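Two Grippers, One Wrist Camera and a Kitchen Counter

Mar 11, 2018

Calloway spent most of the winter trying out grippers for a kitchen arm. The shop has built fixtures for packing lines for years, and the arm is its first project meant for a home-sized room. We spoke with the engineer in charge of the tests, who asked to be identified by job only.

The two grippers on trial were the Kavby, which has a pair of long tapered fingers, and the Cilis, which has short parallel pads faced with soft rubber. Both were run on the same arm, with the same controller, and with a small camera looking out from the wrist.

"We had a Cilis on the shelf already," the engineer said. "It was a good gripper on boxes. I assumed it would be a good gripper on dishes, and I ordered the Kavby mainly so we would have something to compare it with."

The plan was kept short. Each gripper got the same set of jobs: pick up a plate from a flat counter, lift the lid from a pot, move a pot by its side handle, and set each item back down inside a marked area. A run was scored as done, done with help, or failed. The shop made 121 runs over the winter, and the engineer wrote each one up by hand before it went into a spreadsheet.

"The writing up was slow, but I wouldn't give it up," the engineer said. "If you only record pass or fail, you come back two weeks later and you have no idea why the fails were fails."

Plates were the first surprise. A plate lying flat leaves very little room under its rim, and the Cilis pads were too thick to get beneath it. The operator could sometimes catch the rim from the side, but the plate tended to slide away first. The Kavby fingers come nearly to a point, and one of them could usually be worked under the edge while the other came down on top.

"That was where the long fingers earned their price," the engineer said. "With the Cilis I spent 15 minutes on one plate and then stopped for lunch."

Pots went the other way. The Cilis held a side handle firmly and did not twist when the pot came off the counter. The Kavby could reach through a looped handle without trouble, but the fingers flexed under the load, and the pot hung at an angle. With water in it, that would have meant a wet floor. The tests were all done without water for that reason.

Lids fell somewhere between. Both grippers could take hold of a knob when the approach was straight down. Coming in from the side, the Kavby did better as long as the speed was kept low. The team tried three speed settings on the controller, which is a Cleline unit carried over from an older project, and ended up running nearly everything at 30 percent.

"At 35 it was already worse," the engineer said. "I can't tell you exactly why. There is some play in the wrist joint, and I think at 35 it starts to show up at the fingertips. We haven't taken it apart to look."

The camera took up more of the winter than either gripper. It was mounted at the wrist so that the fingers would always be in view, and the first bracket held it too low. The operator could see the gripper and almost nothing past it. A second bracket raised it, and that one is still in use.

With the Kavby fitted, the housing and the base of the fingers fill the bottom of the picture, and the tips reach up near the middle. The engineer said operators got used to that quickly and began to steer by the tips.

"You put the tips where you want to go," the engineer said. "After a day you stop noticing how much of the view is gripper."

Blur was harder to live with. Whenever the wrist moved at any speed, the picture smeared, and shiny things smeared the most. A steel rim or a glass lid turned into streaks of light.
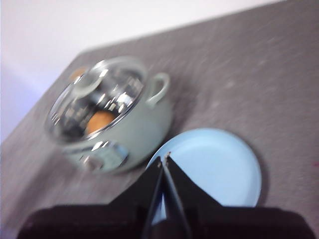 The engineer tried shortening the exposure, which sharpened the edges and made the picture too dark to work with under the shop's ceiling lights. A brighter lamp helped with the dark picture and put a new glare on every lid. In the end the operators were told to stop the arm for a moment before each grasp and let the view settle.

"It isn't elegant," the engineer said. "It adds time to every run. But the number of bad grasps went down, and I would take that trade again."

Glass lids are still on the list of open problems. A person looking at the camera view can tell that there is a lid on the pot, even when the picture is soft. The software that suggests a grasp point often goes for whatever is inside the pot, as if the glass were not there. For now, the operator picks the point by hand whenever a glass lid is involved.

We asked which gripper the shop would choose if it had to settle on one today.

"The Kavby, for this job," the engineer said. "I would want stiffer fingers. We asked for a quote on a set and haven't heard back. If they can't make them, we may cut our own and see how they hold up."

The Cilis will stay mounted on the second arm, where it is used for boxes and for a few tests with heavier pans. The engineer does not expect to put it back on the kitchen arm unless thinner pads become available.

The next round of tests is set for April. It will use the same plates and pots, with a different camera that is supposed to handle motion better. The bracket for it has been drawn up but not yet printed.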